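Kitchen and Dining Room Assistant, Stilov Guest House (part time, season from May)
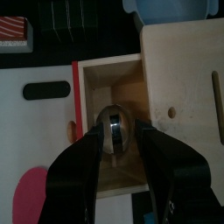

About the position

The Stilov Guest House is looking for one person to take care of the kitchen drawers, the cupboards and the dining room. It is a part-time job, five mornings a week. The season starts in May and we would like to agree with the right person well before that, so that both sides can plan.

We are a small house in Jusitholm with 51 beds. We serve breakfast every day and a simple supper four evenings a week. Our guests can also use a shared kitchen on the second floor, where they find everything they need to cook for themselves. This shared kitchen is the larger part of the work we describe here. When many people use the same kitchen, the things in it start to travel. A ladle goes to the drawer with the towels, the good knives go under the baking paper, and after one week it takes a long time to find a spoon. We want to have a person who knows where every thing lives and who brings it back there.

This is not a cook's job and you will not be asked to cook. It is also not a housekeeping job in the usual meaning. The bedrooms and bathrooms are cleaned by another team.

What you will do

In the morning, from 7:00, you set the dining room for breakfast together with the kitchen. You put out plates, cups and cutlery, fill the bread baskets and check that each table has salt, napkins and a small jug for milk.

After breakfast you clear the tables, load the dishwasher and unload it. The cutlery is dried by hand with a cloth before it goes into the drawers. Please take this point seriously when you think about applying – it is a big part of each morning, and some people find it boring after a few days. Other people like it very much.

Then you go up to the shared kitchen. You open each drawer, take out what does not belong there and put it in its right place. The drawers are made of wood and they need some care. Crumbs must be removed with a brush, and the bottom is wiped with a cloth that is only a little damp. We do not use strong cleaning products inside the drawers. If a drawer does not run well, you write it in the repair book and hang the small red card on it.

On Tuesdays you go through the cupboards for food. Guests leave behind pasta, rice, tea, oil and sugar. What is closed and still good goes to the free shelf. What is open stays until the end of the week and is then thrown away.

Two times in the season we do a full inventory of the kitchen. Our list, which we call the Tapsell list after the old house where the first dishes and spoons came from, has 209 lines at the moment. One line can be a single item, for example the big soup ladle, or a group, for example the dessert spoons. You go through the list with a colleague and note what is missing, what is damaged and what should be bought. You should be comfortable with a simple table on the computer.

From time to time you will also help with smaller things: folding napkins, sharpening pencils for the breakfast order cards, carrying a delivery from the back door to the storage room. The heaviest boxes are brought in by the driver.

How the drawers are organized

We write this here because applicants have asked about it in other years and it gives a good idea of the work.

Large utensils, such as ladles, serving spoons and whisks, have their own drawers near the stoves. The heads all point in the same direction and the handles are toward the person who opens the drawer. Table cutlery is in the drawers on the window side. Knives with a sharp blade are never put into an open drawer, they go on the rail on the wall. Baking things are in the low drawers. Cloths and towels are in the tall cupboard, folded in three.

If you have a better idea for this order, we would like to hear it. We changed the place of the graters last year after a suggestion from a breakfast assistant, and it works well. We only ask that changes are agreed first, so that the other colleagues can find things the next day.

What we are looking for

You like order and you see small things. A fork between the spoons should bother you a little.

You work in a calm way also when the dining room is full. On rainy days the guests stay long at breakfast and the second round must be set while the first one is still sitting.

You are friendly to guests. Many of them will ask you where the corkscrew is, or how the oven works, and often they ask in the moment when your hands are full.

You speak enough English to understand instructions and to answer guests. It does not need to be perfect. Ours is not perfect also.

You can stand and walk for a morning, bend down to the low drawers and carry a tray with dishes. If you have a limitation with one of these things, please write to us anyway. We can often divide the work in another way.

Experience in a hotel, a cafe or a school kitchen is welcome but it is not a condition. We have had very good colleagues who came from an office or a library.

You need to have a food hygiene certificate before your first working day. If you do not have one, we register you for the course and pay the fee.

Working time and pay

The work is 24 hours a week, on five mornings. The shift usually begins at 7:00 and finishes shortly before noon. You will work every second weekend. The plan is made one month in advance and you can exchange days with colleagues if you tell the office.

The pay for this position is 2371 per month before tax, for the part-time hours given above. It is the same amount for every person in this role, with or without experience. Tips from breakfast are collected in one jar and divided at the end of the month between everybody who worked in the kitchen and dining room.

The contract is for the season, with a trial period of one month. If the winter bookings allow it, we can offer a longer contract, but we do not promise this at the beginning.

What you also get

Breakfast and coffee on each working day, eaten sitting down – the break is 20 minutes and it is paid.

Two aprons and a pair of non-slip shoes in your size. We wash the aprons here in the house.

A place for your bicycle under the roof behind the building. There are only a few parking places for cars, and they are for guests.

A room in the staff house at Gastadeck, if you come from far away. There are 2 rooms for seasonal colleagues and they are given in the order in which people ask. The rent is small and it is taken from the pay each month. From Gastadeck it is a short walk along the water to the guest house. Please tell us in your application if you need a room.

How to apply

Please write us a letter of one page at most. We do not need a photo and we do not need your school reports. We would like to know:

What kind of work you did before, paid or not paid.
From which day in May you can start, and how long you can stay.
If there are weekends when you cannot work.
If you need a room at Gastadeck.
How your own kitchen drawers are organized. A few sentences are enough, and there is no correct answer.

You can send the letter through the contact form on our website, under "Work with us", or bring it to the reception in an envelope marked "Kitchen drawers". The reception is open every day from 8:00 to 18:00.

We answer every application, also when the answer is no. It can take up to three weeks, because the same people who read the letters are also serving the breakfast.

If we think it could fit, we invite you for a trial morning. You will work beside a colleague in the dining room and the shared kitchen, see the drawers and the Tapsell list, and ask everything you want to ask. The trial morning is paid by the hour and we cover your bus or train ticket if you keep the receipt. After it, both sides take a few days to think.

Please do not telephone the kitchen about the job, as this line is used for deliveries. For questions before you apply, use the same contact form and write "Question" in the subject.

Published on September 26, 2026, by the office of the Stilov Guest House, Jusitholm. The notice stays on this page until the position is filled.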